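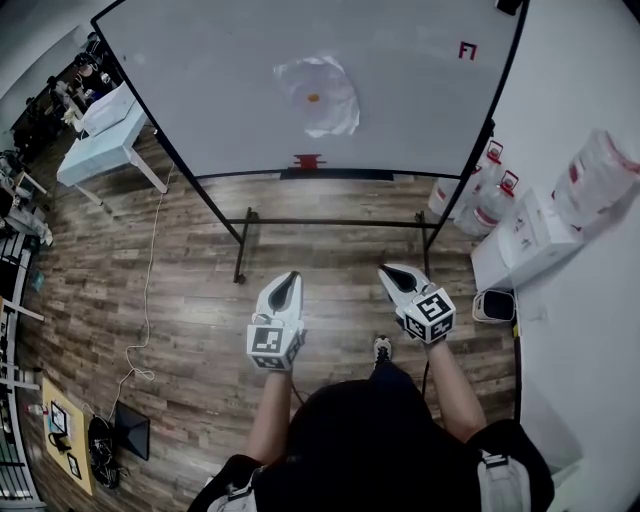 Lilmont is looking for one full-time facilities and supplies assistant for its training rooms on the second floor. The position covers room setup between sessions, whiteboard cleaning, drinking water, and the receiving and putting away of supplies. Rooms are furnished for quick changes. Whiteboards stand on black metal rolling stands with casters, and loose items such as plastic bags are taken off the boards before the next group comes in. Water is kept in large clear jugs with red caps and handles, lined up against the wall next to boxed supplies. The floors are wood-look laminate and must not be wet mopped.

Duties

Move whiteboards and tables according to the posted room plan.
Clean board surfaces, including stray letters and marks left near the edges. Dry cloth first, then board cleaner.
Check water stock each morning and bring full jugs up from the ground floor by cart.
Flatten empty boxes and take them to the recycling point. Plastic bags go in the separate bin.
Check casters and crossbars on the stands once a month. Report bent or loose parts to Rui Arruda, facilities lead.
Keep the supply list up to date and send orders to Coelho by noon on the day before delivery.

Requirements

Able to lift 40 pounds and to be on your feet for most of a shift. Able to read a floor plan and a packing slip. Basic spreadsheet use. Applicants must be at least 18. Prior work in building services, stockrooms or event setup is useful. Training on the ordering system is given during the first two weeks.

Hours and pay

Early shift, with a 15-minute handover at the end. Overtime is rare and is agreed in advance. Pay is weekly, $900 before tax. Work shoes and gloves are supplied.

How to apply

Send a resume and the names of two references to Mohammed-Awal Amoah, Lilmont staffing office. Put "Training rooms" in the subject line. Applications close 2 September 2022. Applicants who applied for the August opening need to send only a short note confirming interest.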